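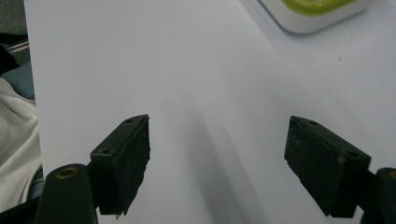 Flavstead Grip Testing compares robot grippers for people who are about to buy one and would like to be talked out of the wrong one. We also test fingers, pads, wrist cameras and controllers, and very occasionally a whole arm, if you can get it up our stairs. A brochure will show you a gripper on the day it left the factory. We are more interested in what it's like once the black fingers are scuffed and dusty and there's a scratch down the front of one of them, as that's the state in which yours will spend most of its working life.

Who we are

We are a small firm on the upper floor of a former glove works in Sindley. The glove people left in 1984 and took everything except the smell of leather and a sign asking us to keep our fingers clear. We have kept the sign.

Between us we have fitted robots in bakeries, a seed merchant's, two hospital stores and a factory that made lids. All of those places had bought a gripper on the strength of its top speed. The lid factory's could close faster than you could blink and couldn't pick up a lid. That was more or less the start of the company, although it took another year and a good deal of muttering before anyone filled in the forms.

We don't sell grippers. We don't take commission from people who do. A maker can pay for a test, same as anyone, and gets the same report as anyone, and some of them have been very gracious about it.

What we test with

Visitors are often let down by our test objects. They expect steel blocks and calibrated cylinders, and we do own a set of those in a very smart case. Most of the work is done with household stuff: soap dishes, clear plastic lids, sponges, socks, bars of soap.
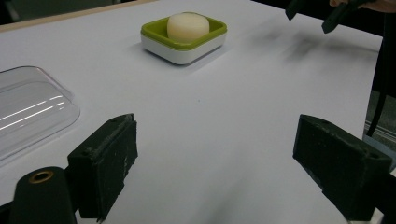

Soap earns its place on the shelf. It's smooth, it has hardly an edge to get hold of, and it marks if you squeeze too hard, so a heavy-handed gripper leaves its own evidence. Clear plastic is there for the cameras. A depth camera looking at a see-through lid will often report a table with nothing on it, or a hole, or in one memorable case a wall. If your packing line handles clear tubs, this is worth finding out before the invoice arrives.

The full shelf runs to 173 objects. The list is sent with every quote, and customers may add their own. Past additions have included a frozen naan, a horse brush and a wig. The wig is still here if its owner would like it back.

How we compare

Every gripper goes through the same tasks with the same objects on the same plain white table. We do a good part of this by hand, with the gripper held directly by one of us. An arm brings its own opinions about speed and wobble, and for a first comparison we'd sooner hear from the fingers alone. A camera sits on the gripper looking out between the fingers, so that afterwards we can go back over the approach and see where it was heading before it all went wrong.

The standard run for one pair of fingers is 40 attempts on each object chosen. A long run is 500, and we ask customers to think carefully before ordering one, partly for the sake of their budget and mainly for the sake of our wrists.
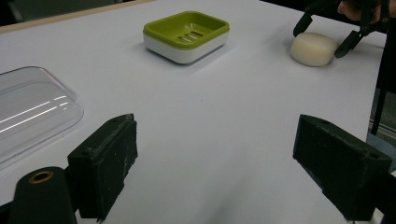

Scoring is dull and we like it that way. A pick counts if the object leaves the table, stays held and is put down where the task sheet says. Dropped is dropped. "Nearly" has a column of its own on the sheet, added at the request of a customer, and we have never found a use for the figures in it.

After the standard run we change one thing and go again. It may be the pad, the finger angle, the camera height or the controller settings. Only one at a time, please. We get a lot of calls from firms that swapped the pads and the controller on the same afternoon, saw a great improvement and would now like to know which of them to thank.

Both hands

Plenty of jobs need two grippers, one to hold and one to fetch, and a pair of good grippers can make a poor couple. They bump. Their cables catch. One gets in front of the other's camera at exactly the wrong moment. So we run a two-handed set as well, with left and right worked together over one table and an overhead view recorded alongside.

Our pads and our controller

Two things in the workshop are of our own making. Urnau is a stick-on rubber pad we wrote off as a failure and then kept reaching for. It grips damp things well, picks up every speck of dust in the county and needs wiping down at dinner time. Worku is the small controller that runs our comparisons, so that every gripper gets the same closing speed and the same limit on force no matter whose badge is on it. We test both as we test everyone else's. Urnau has come second to a pad made from a bicycle inner tube, and that report is free to anyone who asks.

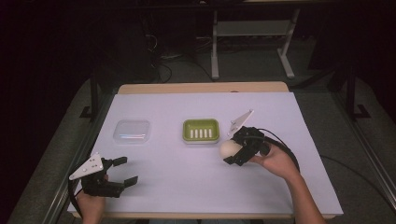 Visiting us

We're open to visitors on Thursday, from ten in the morning until the kettle gives out. Bring your gripper and whatever it keeps dropping. Please say beforehand if the thing is sticky, alive or heavier than you can carry up two flights, as the lift was built for boxes of gloves and has never forgiven anyone for anything else.

Parking is in the yard behind the works. Go past the tile shop, and ignore the arrow.

Working here

We take on one trainee most years, usually in May. You'll need steady hands, decent handwriting and the patience to pick up a bar of soap again in exactly the way you picked it up last time. Knowing about robots helps a bit. Write to the workshop and tell us about something you've taken apart, including whether it went back together.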